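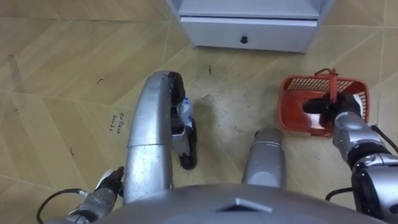
Mustov nightstand, white – review after a month of use

I bought the Mustov nightstand in February to replace an old stool I had been using next to the bed. It cost 92 dollars at the Wirkside store in Trurville, and there was no delivery charge because I picked it up myself. I have now had it long enough to say what works and what doesn't.

The box is heavy but one person can get it up a flight of stairs. Inside are the panels, a bag of hardware and a printed booklet with drawings only. The hardware bag is not sorted. There are two lengths of screw that look almost the same, and if you use the longer ones on the drawer runners they come through the other side. I did this once before I noticed. Lay them all out first and compare them against the drawing on page 2.

Assembly has 13 steps. The booklet says you need a Phillips screwdriver and a hammer. I would add a small level and a piece of cardboard to work on. The back panel is thin and slides into a groove, and it has to go in before the top is fixed or you will be taking the top off again. Step 9 shows this but the drawing is small.

The drawers were the weak point. The top one rubbed on the left side for the first week. I took out the runner, moved it up a hair and put it back, and it has been fine. The bottom one was good from the start. Neither of them has soft close, so they bang if you push them hard. At this price I did not expect it.

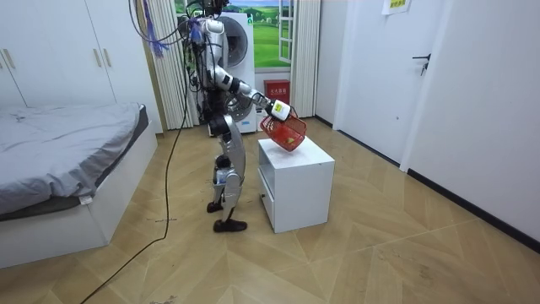
The finish is smooth and wipes down with a damp cloth. Coffee came off after sitting overnight. Nail polish did not come off completely and there is a faint pink ring near the back, now under the lamp. The edges are the part to watch. I bumped one with the vacuum and it took out a chip the size of a grain of rice. Wirkside sells a touch-up pen, but the white is a little bluer than the nightstand.

Size is good for a small room. The top holds a lamp, a glass of water, a phone and a couple of paperbacks. Large hardcovers have to go flat in the bottom drawer. There is no hole in the back for a charger cord, so mine runs down behind.

Before buying I also looked at the Mujić, which was 100 dollars. It has better runners and comes with the drawers already built. It is also wider, and it would not have fit between my bed and the closet door. If you have the space I think it is worth the extra 8 dollars.

I wrote to Mustov about a missing cap for one of the screw holes. The reply came from Remedios Bañez in customer service, who asked for the number on the side of the box. Keep the box until you are finished, or at least cut that piece off. The cap arrived on 15th March in a padded envelope, with a spare.

Four stars out of five. I took one off for the screws and the edges – the rest is fair for what it costs. I would buy a second one for the other side of the bed if they brought it down to the sale price again.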